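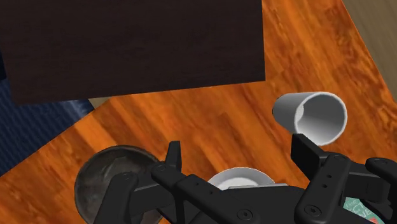 3 min read

I was on the fourth gripper by then, and I had started talking to the cup.

You would too, if you had spent a whole Sunday with it. It was white, it was a plain cylinder, and it had no weight beyond whatever number I had typed into a box in February. It lay on its side on that loud orange table, mouth to the right, and all I wanted was for something with two fingers to pick it up and stand it on its base.

The job was simple enough on paper. Tutari wanted to know which hand to buy for the kitchen line at Gilldale, and they wanted to know before they paid for one. So I ran them all in the simulator first, same table, same bowl, same cup, 338 tries each. The Tamura went first and was so gentle that it mostly stroked things. The next two I won't go into, except to say that one of them got a finger stuck inside the bowl and shook until the whole program fell over.

Then came the Roltus. Big black thing, all plates and screws, and so wide from the wrist camera that I felt I was peering over somebody's shoulders. I didn't like it. I had it down as a bully.

"Go on, then," I said, to the cup or the gripper, I'm not sure which.

Try one, it knocked the cup clean off the table. Try two, the same. I made some toast. By try 13 it had stopped knocking and started nudging, and I put the toast down, because I hadn't changed a thing. Same controller, same settings, same 2000 steps before the clock ran out and everything jumped back to the beginning.

It would come in low with the right finger, right up by the rim, and wait there. Not for long - a blink, if you were watching at full speed. Then it closed, and lifted, and the cup came up as sweetly as you like.

I slowed it down and looked at the wait. There was no wait in the code. I went through the controller line by line with my finger on the screen, like a child learning to read, and found nothing that told it to stop there. So I ran the lot again, and then again, and somewhere past midnight I had 884 tries in the log and the little pause was in nearly every one that worked.

I tried it with the Tamura's settings. I tried it with the bowl taken away. I even moved the cup a hand's width to the left, which felt mean, and the finger went after it and stopped beside the rim again, just as politely.

Now, I know what it was, or I know what I wrote in the report. Two numbers that ought to have been the same weren't quite, and the arm was sorting out the difference before it closed. It took me a paragraph and a small graph. Tutari were very happy with the graph.

But that night I sat there with cold toast and the lamp off, and I let it run once more at quarter speed. The black finger came across the orange wood and stopped, so close to the cup that I couldn't see how it wasn't touching. I held my breath. I really did, for a drawing of a cup.

"It's all right," I told it. "Take your time."

And it closed, and up the cup went, and I saved the file and went to bed.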